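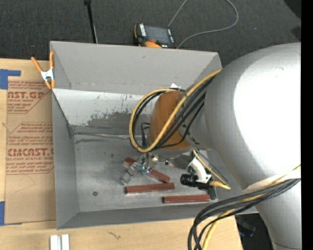

Corina Jitaru told us at the first meeting that a cigar band is read before it is smoked, and that we should begin with the paper. Our group took this advice for the Stougaard project.

The task was to plan a small joint release between Brunero, a cigar maker, and Ellow, a rum distillery. The edition was fixed at 854 boxes. In March we sent a questionnaire to 200 adult customers of both houses, and 177 of them answered.

Most preferred a medium cigar with the older rum. The sweet rum had fewer friends than we expected — mainly among people who smoke only at weddings.

We made two designs for the band. The darker one was easier to read in a shop cabinet, so we kept it. The price per box was the weak part of our work, as we forgot the duty in the first calculation and had to repeat the whole table.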